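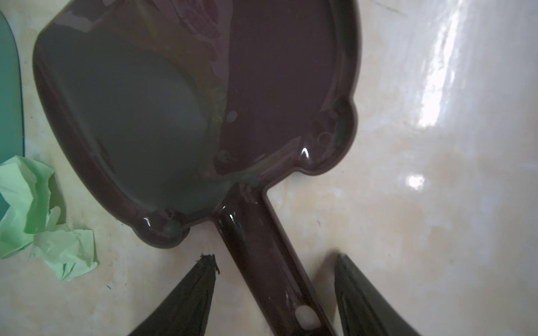
Dustpan maintenance is mostly a matter of the front lip and the surface behind it. Dust clings to dry plastic through static charge, and a scratched pan holds more of it than a polished one. A dark, glossy pan like this brown one has one practical advantage: pale specks and smudges show against the floor of the scoop, so residue is easy to find and wipe off. The raised rim needs the same wipe. Use a damp cloth with one drop of dish soap, then dry fully.

Picking up crumpled paper

Collect the large pieces by hand first. Paper balls roll ahead of a brush and bounce off the lip — short, slow strokes work better than long ones. Hold the pan at a low angle, lip flat to the floor.

Stand an open bag in a corner before starting and fold the rim outward. A folded rim keeps the mouth open and frees both hands.

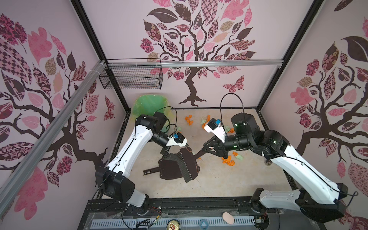

Empty the pan when it is half full. Past that point, light scraps slide back over the lip each time it is lifted. Tilt it handle-up inside the bag and tap once.

For the fine line of dust left at the end, move the pan back an inch and sweep again. Repeat until the line is gone, or lift it with a damp paper towel. On light floors, check from a low angle with a lamp to one side.

Store the pan hanging. Standing it on the lip will warp the edge over time.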